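Stedumstead Home Tasks Program
Progress report, second period
Prepared for Indira Nair, grants office, Lumetti
From Iona Jardine, program lead

Where we are

You asked at the last review for a plain answer on whether any of this is ready to go into a home or onto a shop floor. My answer is no, and I would rather put that on the first page than make you dig for it. The rest of this report covers what we did with the period's money, what the numbers look like when they are read without much charity, and what I think the next period should and shouldn't pay for.

We work on two chores, folding and shelf tidying. Both were picked because they sound easy. The original proposal, which I signed, said folding would be close to finished by now. It isn't close.

Folding

We have now recorded 3,491 demonstrations of people folding clothes with hand-held grippers. Recording is the part that goes well. A new person picks up the tool, is clumsy for the first morning, and by the afternoon is turning out usable work. I mention this because the count tends to travel up the chain as if it were a result. It measures how much folding people have done for us. It says very little about what a machine can do on its own, and I would ask that it not be used that way in your summary to the board.

Short sleeves and a collar are where most of our trouble sits. A towel has four corners and forgives a bad grip. A polo shirt has a stiff part, a soft part and a row of buttons, and the stiff part pulls the soft part out of line as soon as it is lifted.

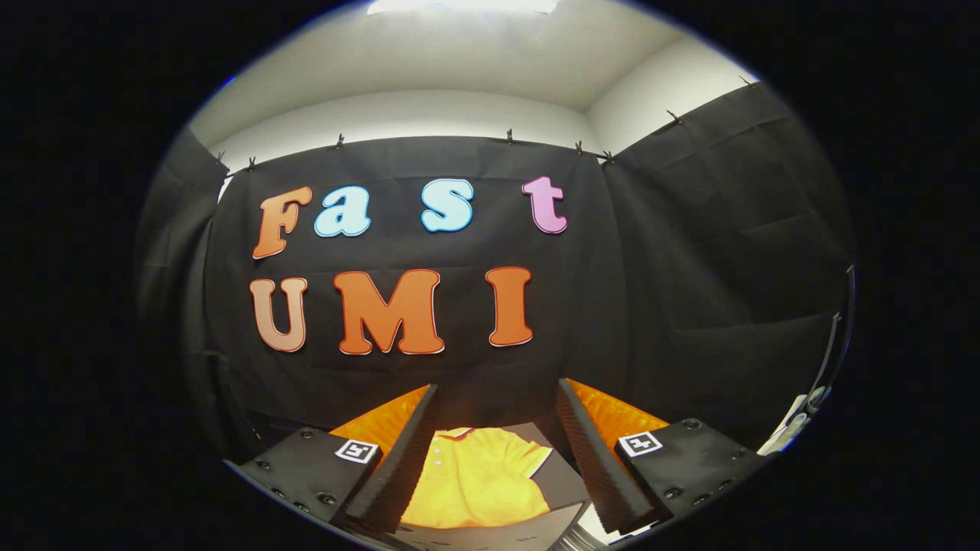
People handle this without thinking. They feel the collar start to drag, let go a little, and smooth the front down with whatever part of the hand is free. With two fingers and no palm they find another way, usually by pinching lower and going slower. What the trained system copies is the path of the movement. It does not seem to copy the noticing. When the cloth bunches, it carries on with the fold it had in mind, and we get a lump with a collar on it.

In October we ran a straight test. Twenty-one garments, all types the system had been trained on, each laid out flat by a person first. It folded 2 of them well enough that the shop manager who judged the pile would have put them on a shelf. She was not told which were ours and which were done by hand, and she had no trouble guessing.

I should be fair about the conditions. The garments were clean, pressed and placed squarely. Nothing was inside out. Had we started from a basket, I believe the score would have been zero, and a basket is how laundry arrives in every house I have been in.

Shelf tidying

There is less to report. MacBrayne gave us time in their stockroom before opening, from 6 to 8 a.m., and we used it to record people straightening boxes and pulling stock forward. The staff were patient with us. One of them pointed out that she does the whole aisle while talking to customers, and asked which half of that we were planning to automate. I did not have a good reply.

Boxes are easier than cloth and the early runs look better than folding did at the same stage. I am wary of that. Folding looked good at the same stage too, until we changed the table height.

What the suppliers say

Besex sent us a video of their own system folding a stack of shirts. We asked for the failed runs and for the speed at which the footage had been played. We have had a polite note back and neither of those things. Until they arrive I'd suggest giving the video no weight in the renewal decision.

Money and time

Spending is in line with the plan, apart from replacement finger pads, which wear faster than we budgeted for. We are behind on testing, mostly by my choice. I held the second round of tests when it became clear that we had been grading folds ourselves, and grading them kindly. Outside judges now do all of it, and our scores dropped accordingly.

Next period

I am asking for the same amount and a smaller promise. Specifically:

Stop collecting flat-laid shirts. We have plenty.
Collect bad starts: crumpled, twisted, half folded and abandoned.
Test every month, with an outside judge, and send you the figures whatever they are.
Drop the phrase "household ready" from the project page.

If the monthly figures have not moved by the midpoint, I think Lumetti should put the folding money elsewhere — the shelf work could carry on for less. I can come in and go through the test sheets with you before you write your summary.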